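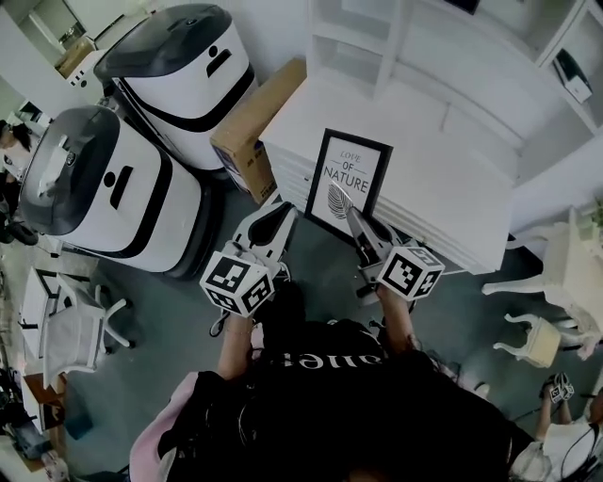 Hand-held grippers with marker cubes, right gripper on the corner of a picture frame.

Panano household set: data card and recording rules

Version 2. Maintained by the Sadine group.

Contents
1,766 recordings of tidying and placing tasks, made with hand-held grippers. 131 of them are kept apart for testing. Please do not train on these.

Rules for recording
Keep the marker cubes clean and facing outwards. If a cube was knocked, stop and calibrate again before the next recording.
Start with both grippers open and empty.
Take framed prints by the border or a lower corner, and do not press on the front.
Several persons may record in the same room. Each must give consent in writing before the session, also when only passing through.
Failed grasps stay in the set, with the label "failed". Do not cut them out.

Checking
Every recording is checked by a second person with the Jadel script. Corrections are uploaded each Thursday.

Known limits
The labels for drawers are less exact than the others. We will repair this in October.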